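# Sixteen days till the vote and my mailbox is full

Quick one tonight, I've got to be up at 5. But I read the whole surveillance ordinance over dinner and I'm too mad to sleep on it.

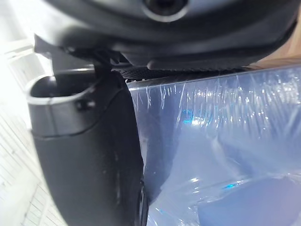 So. Blackwood township wants to sign a contract with a company called Dokar for license plate readers. 16 cameras to start. Every road in and out of town, plus the lot at the library. The library!

I'm not a criminal. I pay my taxes, I wave at the deputies, I had a yard sign for the sheriff last time. And I still don't want a record of every time I drive to the feed store kept on a server in some other state. Used to be you didn't have to explain that to people in this country. The Fourth Amendment doesn't have a "but it's convenient" clause in it. I checked.

The packet is 50 pages. Page 3 says the data is "retained as necesary for legitimate purposes." That's the retention policy. The whole thing. No number of days. No warrant for searches. Necessary according to who?

Then there's the sharing part. Dokar's data goes into something called Itico, which lets other agencies run searches on our plates. Which agencies? It says "participating partners." I called the township office to get a list and was told there is a list but it isn't a public document. Asked if I could file a records request for it. Long pause. Sure, I could file one.

Filed it. Request no. 662. If anybody wants to file the same one, go ahead, use the form by the front counter and write small, the boxes are tiny.

I know what the other side says. Stolen cars. Missing kids. Fine — I want those found too. So write it down! Say plates that don't match a hot list get wiped the same day. Say a judge signs off before anyone pulls a month of somebody's driving. Say no sharing outside the county without a vote in open session. If the system can't work under those rules I'd like to hear why, out loud, from the folks up front with the microphones.

What bugs me most is how it was done. Flarkach went through this last year and they held three hearings first, in the high school gym, people yelling, the whole bit. They still passed it, which I think was a mistake, but at least folks got their say. Ours was stuck on the agenda between a culvert repair and the December holiday hours.

And the grant! Everybody keeps saying it's free because there's a grant. Grant runs out after the first year. Then it's us, out of the road fund I'd bet, and have you driven on Mill Road lately? I lost a hubcap.

Some people in my own party are for this, by the way. Got an earful at breakfast after church for "being against law enforcement." I'm against blank checks. I was against them when the other guys were in charge and I'm against them now, and whoever wins the next one gets the same cameras and the same logins. Think about the person you'd least like to have that password.

Meeting's at 7 pm, township hall, public comment comes first so dont be late. You have to sign the sheet before they gavel in or they won't call you. Bring your page numbers. Be polite, they love it when somebody blows up, it gets them out of answering.

I'll post the reply on 662 when I get it, whatever's blacked out and all.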